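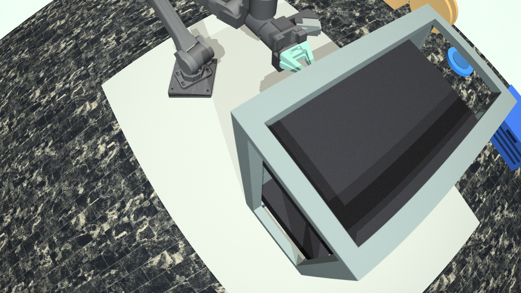
Figure 1. Simulated work cell with the arm, the open-frame cabinet and the dark slab inside it.

Progress report, simulated demonstrations work package
Prepared by Darragh Corrigan for the Prelldale programme office
September 8, 2021

Collection against the Rurkham task set continued through the period. The target is 200 accepted demonstrations per task. Tasks 1 and 2 are complete. The cabinet task stands at 69 accepted, up from none in July. Across all tasks the store now holds 788 episodes, including rejected ones, which are kept and labelled.

Operators work from two kinds of view: a wide one over the table and a close one at the cabinet opening. Both are saved with the joint states at every step.
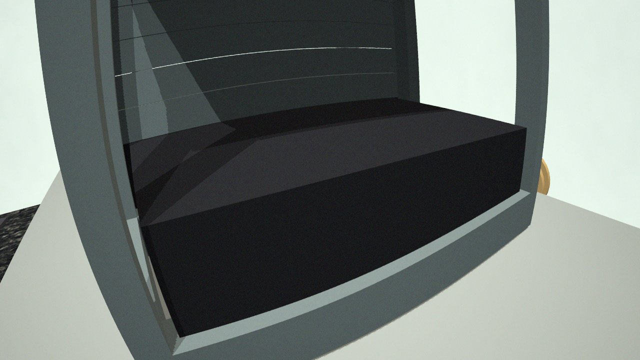 Figure 2. Close view into the enclosure, black block in place.

Close views are rendered at the same resolution as the wide ones. The interior is dark in most episodes, and the edges of the block have low contrast against the back wall. Opoku has asked for a second lighting setting. We propose to add it as a random variation and leave the existing episodes unchanged.

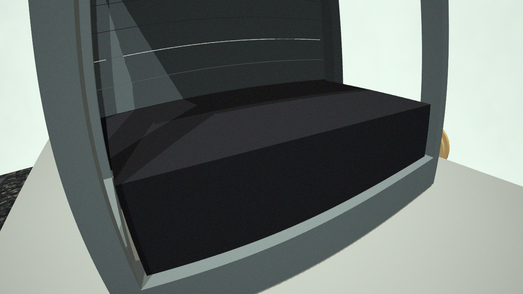 The change needs 3 working days, including a repeat of the replay check on the Londham server. No further budget is requested for it.

Open items: the rejection criteria for the cabinet task are still in draft, and the export script does not yet write the lighting setting to the episode header. Both will be closed before the next training run.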